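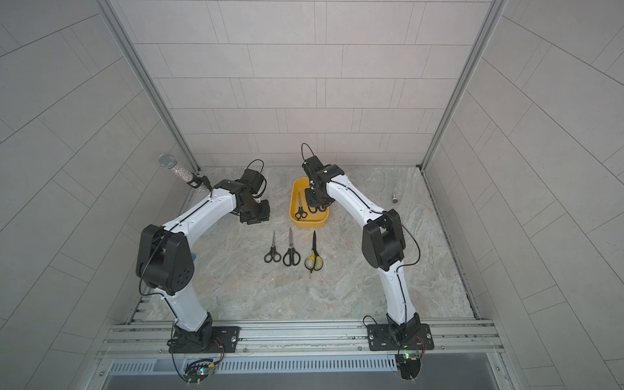

Gratside, March

Chapter 5
Gathering Demonstrations

5.1 From task to episode

The previous chapter treated a policy as a function that takes in observations and gives out actions. It left open where the training pairs come from. In imitation learning they come from episodes: recorded runs of a task, each with a start state, a stream of observations and commands, and an end state. This chapter deals with how a task is written down, how episodes are recorded, and how bad ones are kept out of the training set.

The running case is a sorting task at the Gratside cell, a tiled workcell with two arms fixed to an aluminum rail along its front edge. The task uses five pairs of scissors and a yellow plastic tray. In a full episode the scissors travel between the tray and a row on the work surface in front of it, blades pointing away from the rail. The same cell appears in the exercises for Chapters 6 and 8.

Scissors are a useful object class for this purpose. A pair has two loops, a pivot and a blade, and a gripper can close on any of them with different results. A grasp through one loop lets the tool swing. A grasp across both loops fixes its direction but needs a wider opening. Two pairs lying next to each other in a tray also force a choice of which to take first, and that choice will differ from one operator to the next unless the task sheet settles it.

The set in the Gratside cell is mixed on purpose. Most pairs have black handles, one has yellow and black, and the blades differ in length. A policy trained only on the longest pair would learn an approach height and a finger position that fail on the small ones.

5.2 The task sheet

A task sheet is a one-page document that two operators can follow and arrive at comparable episodes. The format used in this book is adapted from the Mollero course notes and has the following fields.

Objects. Every item the arms may touch, listed by type and color.

Start state. Where each object lies, and how much its position may vary between episodes. For the scissors task, the tray stays near the center of the surface and the row is set in front of it.

End state. A condition that can be checked from one still image. "Scissors put away neatly" cannot be checked. "All scissors in the row, blades toward the back wall, none touching" can.

Arm assignment. Which arm does what, or a statement that either may act. In a shared tray the assignment also serves to prevent collisions — both grippers can reach the same few inches of surface.

Time limit. For the scissors task, 40 seconds per object. An episode that runs over is stopped and labeled as a timeout.

Abort conditions. Dropped object, contact between arms, object pushed out of reach.

The end state deserves the most care. It decides what counts as success, and therefore which episodes are kept. If it is loose, the operators will each supply their own version, and the policy will be trained on an average of them.

5.3 Recording

An episode is recorded as a set of time-stamped streams. At a minimum these are joint positions, commanded joint positions, gripper opening, and one or more camera views. The Vumeck logger, used in the exercises, writes every stream to a single file per episode and stores the task sheet version in the header.

Commanded and measured positions must both be kept. They differ whenever an arm lags or a gripper closes on something solid, and the gap between them carries information about contact that a camera may miss. A gripper closed on a handle shows a steady difference between the opening that was asked for and the opening that was reached.

A fixed camera sees the whole surface, but the arms block part of it. When a gripper is down inside the tray, the view of the fingers may be poor from any single angle. Section 5.6 compares camera layouts for this case.

Before a session, the operator records 3 short test runs and plays them back. Faults to look for are frozen video, clock offset between streams, and a joint that reads constant while the arm moves. A session then consists of 12 episodes, followed by a reset of the cell and a change of start positions.
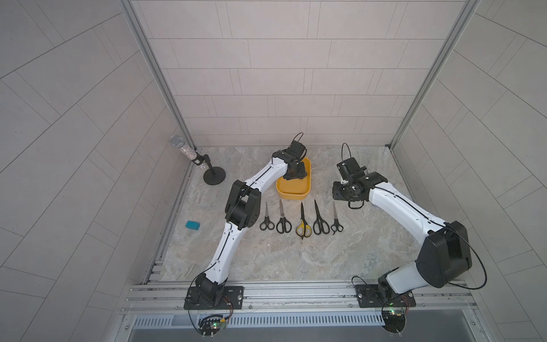 5.4 Start-state variation

Suppose every episode begins with the same row in the same order. The policy can then reach a low training error by replaying a fixed motion, and the camera input adds little. Shuffling the order of the scissors removes this shortcut. So does shifting the tray by a small amount and turning individual pairs a few degrees.

Variation should be planned before recording starts. The Zhuravel schedule, given in full in Appendix C, assigns a start layout to each episode from a printed list, so that operators do not drift toward the layouts they find easiest. Layouts that no operator can complete within the time limit are marked and kept in a separate file for testing.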